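Clurniteo (software)

Clurniteo is a software package for turning recordings made with hand-held grippers into training data for robot arm control. It is maintained by Iveo and is used mainly for household sorting tasks, in which small and irregular items are picked up from soft surfaces or out of open containers.

Design

The package has three stages. The first lines up the video from each gripper with its recorded jaw opening on a common clock. The second estimates the path of the gripper through the room from the video. The third cuts each recording into short segments labeled by action, such as reach, close, lift and release. Segments in which the path estimate jumps are set aside for review by a person.

Time alignment was the weakest part of early versions. A drift of 80 milliseconds between two grippers was enough to spoil a handover, and the tool now rejects any pair of recordings that exceeds this limit.

Jewelry sorting

The Clornmont task set contains 114 tasks, of which 11 involve jewelry. Strands of beads and pearls change shape whenever they are touched, so the planner cannot rely on a stored model of the object. The perception module instead marks several possible grasp points along a strand and ranks them by how clearly each is seen. Shiny beads remain difficult, as highlights move with the camera and may be mistaken for edges. Rings are handled by a separate routine, and printed bedding is included to test whether small items can be told apart from the pattern under them.
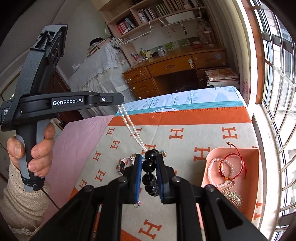
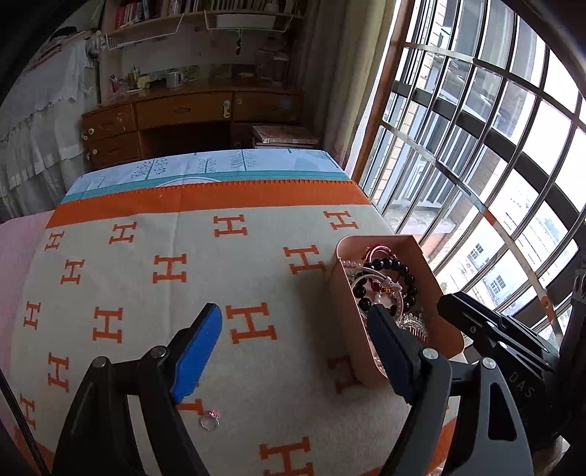
Clementina Marinho, in a written response to the release notes, argued that ranking grasp points by visibility favors the near side of a strand, and that the planner should also weigh how the strand will hang once lifted. A setting for this was added in version 6.

Last updated: January

Comments

Leitner export still drops the jaw opening if the file name has a space in it. Is there a fix planned?

Same problem on our side. Renaming the files works for now.

The section on time alignment could mention what happens with a single gripper.

Related articles

Grasp planning
Camera path estimation
Clornmont task set
Leitner file format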